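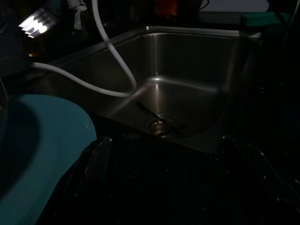

Ticket 2044
Betreff: Matos-Regelwerk, Abschnitt Spüle: Freiraum, Schläuche, Licht
Projekt: Matos / Küchenaufgaben
Standort: Bavumley
Gemeldet von: Catarina Garcia
Bearbeitung: Glória Torres
Priorität: mittel
Status: in Prüfung

Meldung (Garcia)

Beim Abgleich der Küchenaufgaben mit dem Matos-Regelwerk sind drei Punkte offen. Der Abschnitt Spüle wurde für einarmige Aufgaben geschrieben und für den zweiarmigen Aufbau unverändert übernommen.

1. Abschnitt 3.2 verlangt, dass »lose Leitungen aus dem Arbeitsraum entfernt« werden. Ein weißer, flexibler Schlauch hängt über dem Becken. Nach dem Wortlaut wäre der Platz damit nicht freigegeben. Ob ein Schlauch, der zur Küche gehört, als lose Leitung gilt, steht nirgends.
2. Abschnitt 3.4 nennt 70 mm Mindestabstand zwischen Greifer und Beckenrand beim Anfahren. Für einen Teller, der direkt neben dem Becken auf der Arbeitsplatte liegt, ist das mit dem rechten Arm nicht einzuhalten.
3. Zur Beleuchtung steht nur »ausreichend«. Bei Licht von einer Seite liegt die rechte Arbeitsfläche in der Handgelenkansicht fast im Schwarz. Über dem Abfluss ist noch ein dünner, dunkler Gegenstand zu erkennen, seine Art nicht.

Bitte um Auslegung, bevor die nächste Serie freigegeben wird.

Dienstag, 09:10, Torres

Ticket übernommen. Regelwerk und Freigabebogen liegen in der Fassung vom März vor. Die 70 mm stammen aus der alten Vorlage von Skindametti und beziehen sich dort auf die Anfahrt mit geschlossenem Greifer aus der Ruheposition. Der Bezug ist beim Übertragen weggefallen. Rückfrage an Garcia: Welche Phase der Bewegung ist betroffen, Anfahrt oder Kontakt?

Dienstag, 09:35, Garcia

Kontakt. Die Anfahrt von oben ist unkritisch.

Dienstag, 10:20, Torres

Stellungen am Teller durchgesehen.

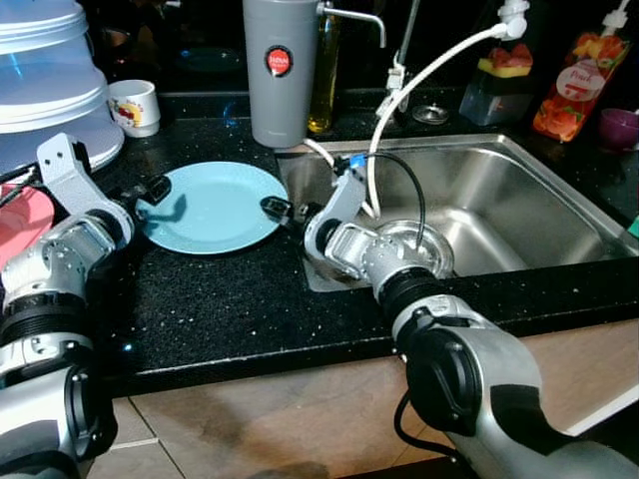
Abb. 2: Beide Greifer am hellblauen Teller, rechter Greifer am Rand auf der Beckenseite.

Der rechte Greifer verdeckt in der Kopfansicht einen Teil des Abflusssiebs. Für die Beurteilung des Beckens reicht diese Ansicht allein daher nicht, die Handgelenkansicht ist mit heranzuziehen. Am rechten Greifer bildet außerdem das schwarze Kabel eine Schlaufe entlang des Arms. Abschnitt 3.2 behandelt nur Leitungen der Umgebung, für Leitungen am Arm gilt Abschnitt 5 (Kabelführung). Das wird bei der Freigabe regelmäßig verwechselt — Querverweis fehlt.

Dienstag, 11:45, Torres

Auslegung zu den drei Punkten, gültig bis zur nächsten Fassung:

Zu 3.2: Fest zur Küche gehörende Schläuche und Armaturen sind keine losen Leitungen. Sie bleiben, wo sie sind, und werden im Freigabebogen unter »Hindernisse, beweglich« eingetragen. Nach jeder Änderung der Lage wird der Bogen neu ausgefüllt. Durchfahren einer Schlauchschlaufe mit dem Greifer ist nicht zulässig, auch nicht mit reduzierter Geschwindigkeit.

Zu 3.4: Der Mindestabstand gilt für die Anfahrt. In der Kontaktphase darf er unterschritten werden, wenn die Kraftbegrenzung in Tridell aktiv ist und der andere Arm steht. Gleichzeitige Bewegung beider Arme erst, wenn beide Greifer Kontakt gemeldet haben.

Zur Beleuchtung: Der Beckenboden und beide Arbeitsflächen neben dem Becken müssen in der Handgelenkansicht beurteilbar sein. Ist das auf einer Seite nicht der Fall, wird auf dieser Seite nicht abgelegt. Ein nicht bestimmbarer Gegenstand im Becken ist vor Arbeiten im Becken zu klären. Für Aufgaben ausschließlich auf der Arbeitsplatte genügt ein Vermerk.

Dienstag, 13:05, Garcia

Verstanden. Zwei Rückfragen:

a) Gilt die Auslegung rückwirkend? Im Bestand liegen etwa 1840 Durchläufe mit Spülenbezug.
b) Wer prüft die Kraftbegrenzung? Im Bogen gibt es dafür kein Feld.

Dienstag, 13:40, Torres

a) Nein. Bestand bleibt unverändert, Kennzeichnung »Altfassung« wird ergänzt. Keine Nachbewertung einzelner Durchläufe.
b) Die Person am Not-Halt, vor dem ersten Durchlauf und nach jedem Neustart von Tridell. Der Wert ist abzulesen und einzutragen, ein Haken reicht nicht. Feld wird nachgetragen.

Offene Aufgaben

Torres: Wortlaut 3.2 und 3.4 anpassen, Querverweis auf Abschnitt 5 einfügen.
Torres: Freigabebogen um Feld »Kraftbegrenzung, abgelesener Wert« erweitern.
Garcia: Bogen für den Platz an der Spüle neu ausfüllen, Schlauch als bewegliches Hindernis eintragen.
Garcia: Gegenstand am Abfluss klären und vermerken.
Garcia: fünf Probedurchläufe nach neuer Auslegung, Protokolle an dieses Ticket hängen.

Dienstag, 15:15, Garcia

Bogen in Arbeit. Freigabe der Serie bleibt bis zum Eingang der Protokolle gesperrt.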